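5 min read

Monday, bench notes, folding rig

Came in at 9 to find the overnight fold run stopped at episode 1302 out of a planned 3448, so the answer to "will it get through by morning" is no. Igor had already put a sticky note on the stop button reading NOT ME. Noted.

What the log says: right arm asked for more closing force than the limit, held it, asked again, and tripped. Then the watchdog, which is meant to park both arms clear of the table, parked the left one and left the right one where it was with the fingers shut. It sat like that until I arrived. Motor housing warm to the hand, nothing burnt, no smell. Wrist joint seems to have its full travel. I logged it as a safety matter anyway, because an arm that ignores "park" on a quiet night will ignore it with somebody's sleeve nearby.

Naledi's first theory was the cloth. We moved from plain towels to the basketball kit on Friday's list and the mesh is a different animal: the fingertips are pointed, the holes are small, and the two get on far too well. Her second theory was also the cloth. I said it was the force limit file, which Lautaro edited for the Bradia demo and may or may not have put back. Lautaro says he put it back. The file says 1000 where it used to say something a good deal lower, so one of them is mistaken.

Restored the old file, power cycled, homed both arms by hand, and set out the red kit again to see if we could get the fault on purpose.
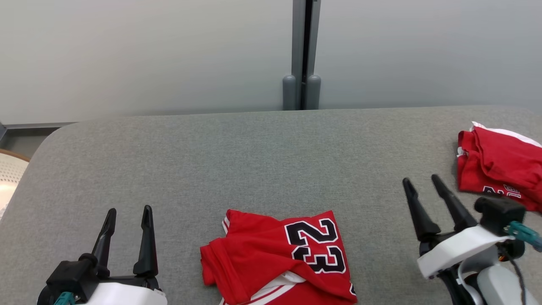 Retest with the red kit, number 23 on the padded surface, second red piece over by the right gripper.

First four tries, nothing. Fold, release, fold, release, lovely manners. On the fifth the right gripper picked up a bit of mesh on one tip and did not let go when told. The jersey went for a short ride. Force stayed under the limit this time and the controller gave up politely, with a fault code and an arm parked where it should be. So the limit file explains the force and Naledi's cloth explains the start of it. Both of them are now being unbearable.

Neither explains the failed park, which is the part I care about. Nasrin went through the watchdog code after lunch and found that it waits for "gripper open" before it moves the arm. If the gripper thinks it is still holding something, the arm waits. There is no time limit on the waiting. She asked who wrote it. I wrote it, two winters ago, with a comment above it saying "fine for now".

Changes made today:
- Force limit back to the old value, file now read-only. Lautaro has to ask me, I have to ask Nasrin.
- Watchdog waits nine seconds for the gripper, then cuts motor power to that gripper and parks the arm anyway. Tested with a towel clamped in the fingers, parked both times.
- No mesh on unattended runs until we have blunter tips. Johannes is pricing some from Ceka and will also try dipping a spare pair in the rubber stuff from the tool handles. I have asked him to do this outdoors.

Not done: the alert. The rig did send a message when it tripped. It sent it to the Flolness channel, which we closed in January, so it has presumably been shouting into that for months. Igor is going back through it to see what else it has been trying to tell us.

Tonight's run is towels only, started at episode one because I don't trust the half set from last night. Lid off the stop button, sticky note left on.

Tomorrow: check the right fingertip under the magnifier for a burr, and ring Saithong about the spare wrist in case the full travel I felt this morning was optimism.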